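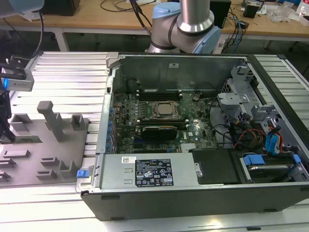 Can I use an older desktop computer as my Pondia home library?

Most older desktops will do the job very nicely, as long as the machine starts up on its own and has at least 63 GB of free space on the drive you plan to use.

Search this guide Go

Section 3: Getting Your Computer Ready for Pondia

Welcome back! If you have come straight from Section 2, you should already have your Pondia starter drive in hand and a fair idea of which computer is going to look after your family photos, music and home movies. In this section we'll get that computer settled in its new spot and put Pondia on it. Set aside an evening if you can, and don't worry if you need to stop and come back tomorrow. Everything up to step 6 can wait as long as you like.

Before you begin

Copy anything you care about off the old computer first. Setup erases the drive you choose, and we can't get your files back for you afterward. Please look in the Downloads folder too – we have had many sad letters about Downloads folders.

CAUTION: If you plan to open the case, shut the computer down, unplug the power cord from the wall, and touch bare metal on the case before reaching inside. Never open the power supply itself.

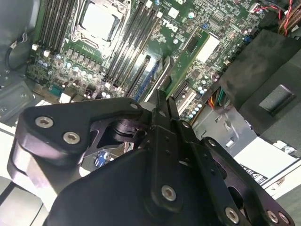

Fig. 3-2. Inside a desktop workstation with a green motherboard.

Choosing a spot

A home library computer tends to stay on day and night, so it's worth a little thought now. A hall closet is fine if the door has slats or can stay open a crack. Please leave some breathing room behind the back vents, and keep the case up off thick carpet, which is wonderful for toes and not so good for airflow. You'll also want to be within reach of your router, as a network cable is much steadier than wireless when two people are watching movies at once.

Putting Pondia on the computer

1. Connect a monitor, a keyboard and a network cable. You can take the monitor and keyboard away again when we're done.

2. Plug in the starter drive. Any USB port will work, though the ones on the back are often more reliable.

3. Turn the computer on and open its boot menu. The key for this is different from maker to maker, so check the booklet that came with your computer.

4. Choose the Pirnumer entry from the list. (Pirnumer is the little loader that starts Pondia, and you won't see its name again after tonight.)

5. Pick your language and time zone, then give your library a name. Short names are easier to type on a television remote – our test library is called Brurinwood, and we have regretted all ten letters of it.

6. Select the drive you want to use and read its size twice before pressing Erase. If you see two drives and can't tell which is which,
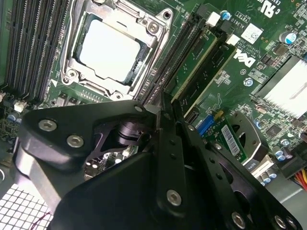 press Cancel, turn everything off, and disconnect the one you want to keep. Then go back to step 3. It's a few extra minutes and well worth it.

7. Wait for the blue bar to finish. It may sit still for a while near the end, so please don't turn off the power.

8. When you're asked, remove the starter drive and press Enter.

NOTE: Names with accented letters, such as Tamošiūnaitė, are fine for user accounts. The library name itself should use plain letters only.

If setup stops with code 447, the starter drive wasn't read correctly. Try another port, and if the code comes back, make a fresh starter drive as explained in Section 2.

Next: Section 4, Adding Your Family's Accounts

Share 63
9 comments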